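About us

Gisler is a small workshop in Toltholm for home office furniture. We plan and build desks, shelves and room dividers for people who must work in a room that has already another purpose: a bedroom, a landing, the end of a kitchen.

Marlies Schwaiger started the company after she had worked for 11 years as a joiner in Kendham. Her first order was a folding desk for a neighbour's hallway, and we still make this model with only small changes to the hinge side. Svenja Ammann joined her for the drawings, and Anitha Achari visits the customers and takes the measurements. Most of our desks are between 80 and 140 cm wide, but the depth is what we discuss the longest with our customers.

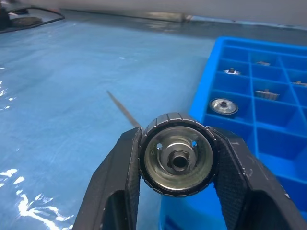

Do you also work with rented flats?

Most of our customers rent. For them we build free-standing pieces which need no screws in the wall, and which can be taken apart when they move out. Please tell us before the visit if your landlord has rules about the floor.

Our showroom has 3 furnished corners where you can sit down, bring your own laptop and try the height. The Skilau corner, with the narrow desk under a sloping roof, is the one we are asked for most often. Valentin Reisinger is there in the afternoons and speaks English and German.

For a first talk you do not need a plan. A sketch on paper with the position of the window, the door and the sockets is enough. The first visit in Toltholm and Kendham is free of charge.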